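Writing About Animals: Poetry Workshop
Week 3 handout
Instructor: Britt-Marie Öberg

Reading for Tuesday: the first 20 pages of the Endby anthology, plus the two cat poems in the course packet.

Point of view
Most animal poems take one of two positions. The speaker watches the animal, or the speaker is the animal. Carrasco's horse poems do both, sometimes in the same stanza. Mark the line where the switch happens and note what changes in the verbs.

Sentiment
A poem about a pet that has died is hard to write because the reader knows the feeling before the first line. Start with a habit or an object: a dish, a scratched door, the noise of a collar. Leave the word "loyal" out of your first draft.

Line length
Short lines suit quick animals, but don't treat this as a rule. The heron poem on page 17 uses very long lines and the bird hardly moves.

Exercise (in class)
Pick something within reach of your desk. Write for ten minutes as if it were alive. No similes. Then cut the draft by half.

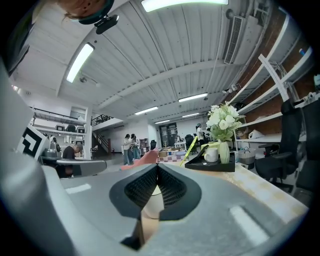 A hand reaching toward the desk, with black finger pads in front.

To hand in
One poem, no more than 20 lines, and a note of 200 words on the point of view you chose. Bring a paper copy for each person in your group. Late work goes in the Citley folder and will be read in September.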